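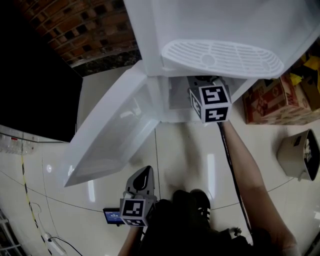 What does Tarness do?

Tarness collects, repairs and resells used household appliances, and trains adults who want to enter the repair trade. The organization operates from a single workshop on Brenora Street and serves homes and small landlords throughout the county.

Our history

Tarness was established by Catriona Sutherland, a former purchasing manager who had spent much of her career ordering replacement parts for a hotel group. The first workshop was a rented garage with space for one bench. Demand from local tenants soon made larger premises necessary, and the organization moved to its present building, a former carpet warehouse, where it has remained for 11 years.

The early work was confined to washers and dryers. Refrigerators and water coolers were added when the workshop gained staff licensed to handle refrigerants. Small kitchen appliances are accepted at the front counter during opening hours.

Our work today

In the last financial year the workshop returned 955 appliances to use. Items that cannot be repaired are taken apart for usable components, and our parts store now holds about 4,000 cataloged pieces. Motors, shelves, hinges and door seals are sold to the public at fixed prices – a current list is kept at the counter.

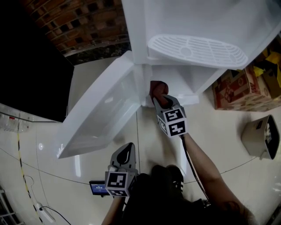

Every appliance offered for sale is tested for electrical safety and carries a warranty of 60 days. Delivery within the city is included in the price. Customers who receive housing assistance may apply for a reduced rate through our office.

Training

The Woro Program is our entry-level course in appliance repair. It is taught in the evening, beginning at 6:30 p.m., and covers basic circuits, safe lifting, fault finding and customer service. No previous experience is required. Applications for the spring group close in December.

Graduates may continue to the Taipe Certificate, which includes paid placement with our service team.

Governance

Tarness is a nonprofit organization overseen by a board of directors. Ms. Sutherland continues to serve as executive director. Annual reports are available on request from the main office.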